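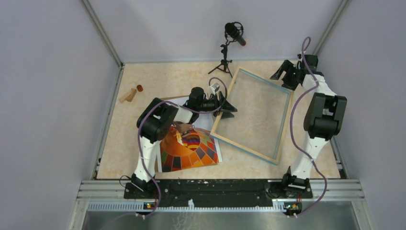
Which goes in first, the glass or the print? Glass first, then the print face down on top of it, then the backing.

Speaker notes — framing talk, Clasmont hall
Last updated: April 16, 2018

Start quick. They've been sat through the notices already.

Say who I am, say the shop (Eline, two doors up from the bakery, closed lunchtimes). Framing for 9 years. Mostly other people's holiday prints and certificates. Not a conservator — say this early or I get asked about oil paintings again.

THE PRINT
- the bright one, orange, red, yellow, purple, looks like a hot-air balloon. White border
- leave the border showing? Ask the room. Hands up. I say yes, border does the job of a mount if you haven't got one
- get every scrap of paper off it before it goes near the glass. Bits show. They always show once you've closed the back
- clean hands, hold by the edges, border is for thumbs

THE FRAME
- light wood, blue-green inner trim. Talk about the trim for a minute. Why a cool colour with a hot print. Personal taste, don't go on
- clear glass in it. Lift one corner and look across at a slant, that's how you find smears. Straight down you miss them
- lay it on something smooth and wiped. Grit underneath = scratched frame
- mention the cheap frames from Trondutard, fine for the money, tabs at the back snap. Bend them once and leave alone

GLASS
- two cloths. One damp one dry. Spray on the cloth NOT the glass, it creeps under the trim
- inside face matters most, you cant get back to it
- let it dry properly. Story of the fogged wedding certificate here if time (short version!!)

PUTTING TOGETHER
- frame face down
- glass in
- print face down, check it's the right way up. Turn the lot over and look BEFORE fixing. I did 30 for the school once and had two upside down
- plain white sheet behind the print if the backing is brown board. Acid free if they care about it, ordinary if it's for the loo
- backing on, tabs down, tape round if hanging in a kitchen

Pause, water. Pass round the offcuts. Remember to get the offcuts back this time

MEASURING
- measure the print not the old frame
- write it down width first. Then hieght. Every time
- paper moves a bit with damp so leave a gap, a hair either side

COSTS
- someone will ask. Doing it at home is cheap if you have the frame. Custom is not. Biggest job we did was 400 and that was mostly the glass
- don't slag off the Sin range, the organiser sells it

Questions I usually get — sunlight (fades it, move it), non-reflective glass (nice, dear), can you frame a jigsaw (yes, deeper frame, ask me after).

Next one is September, same hall, mounts and how to cut them. Bring a ruler. Sign-up sheet by the door.

9 shares
2 comments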